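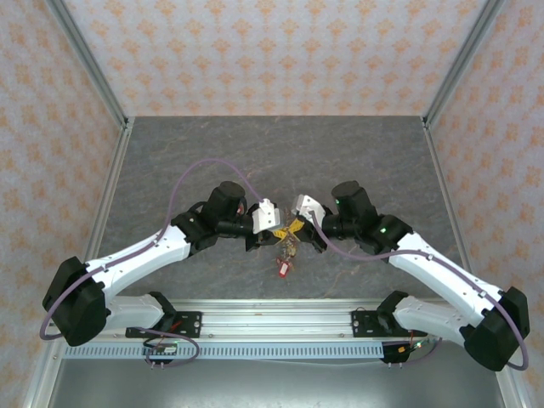 Both arms at work on the table at Akis.

The room where Akis teaches its robots is smaller than I had expected, and a good deal homier. I had driven over from Waltanham with a notebook full of grand questions about learning machines, and the first thing I asked, I'm afraid, was about the wallpaper.

"Everybody asks about the wallpaper," the woman who runs the recording sessions told me, laughing. She has been with the company since January and came to it from a job repairing sewing machines in Flaststead, which she says was better training than any course. "We change the walls and we change the table top. If the system only ever sees one plain background, it gets very comfortable with that background, and then you move it to somebody's kitchen and it's lost."

Her work is gathering examples. She moves the arms through a small everyday job from beginning to end, the cameras and the motors are recorded together, and the whole thing is saved as one example, or "episode," as they call it there. Then she puts everything back a little differently and starts over. The current job goes by the name Csizmadia, after the street the office used to be on, and it is all about keys, key tags and the rings that hold them.

I wondered aloud why anyone would pick keys. She leaned back in her chair and gave it some real thought, the way she did with nearly all my questions.

"Because they're awful," she said. "A block is polite. You pick it up and it stays a block. Rings hook into each other, you pull on one and the rest come along for the ride, and they're shiny, so the cameras see them differently every time they turn over. But people handle keys all day long without a thought, and I'd like a robot to manage it too."
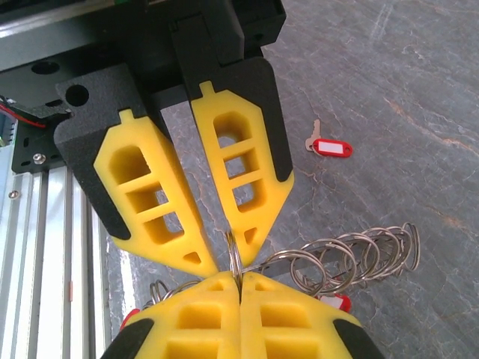
A split ring held edge-on between the yellow pads, with a chain of others trailing off across the table.

She is especially fond of the yellow pads on the fingers. They give a little, she explained, and with something as thin as a split ring a little give is what you want. It took her 2 weeks to get a feel for how hard to squeeze, and she still practices before a session, much as you might play a few scales before sitting down to a real piece of music.

On a good day she records 71 episodes. On the day before my visit she had kept 38, and she wasn't the least bit embarrassed to say so. I asked what becomes of the clumsy ones, and she was quick to correct me, very kindly, on the word.

"Clumsy is fine! If I miss a ring and go back for it, I keep that, and I'm glad to have it. The system needs to see what you do after a miss. What I throw out is the dithering, where I didn't know what I wanted and the arms just hung there. You can't learn anything from somebody making up their mind."

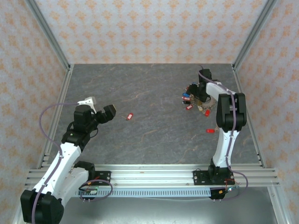
We got to talking then about patience, a subject on which she has a great deal to say. Her sessions run three hours, with a proper break in the middle, and she won't let anyone skip it. Tired people take shortcuts, she said, and the shortcuts go straight into the recordings along with everything else. She keeps a paper log beside the keyboard and writes down what she changed between episodes: which tags went where, whether the pile was tight or spread out, which arm went first. Her colleagues have offered to build her a program for it. She has thanked them and bought another notebook.

Before I left I asked whether she minded the thought of the arms one day doing the job without her. She seemed surprised by the question.

"Oh, I can't wait," she said. "I'd pull up a chair and watch. And then I suppose they'd hand me something worse than keys. There's been talk of necklaces."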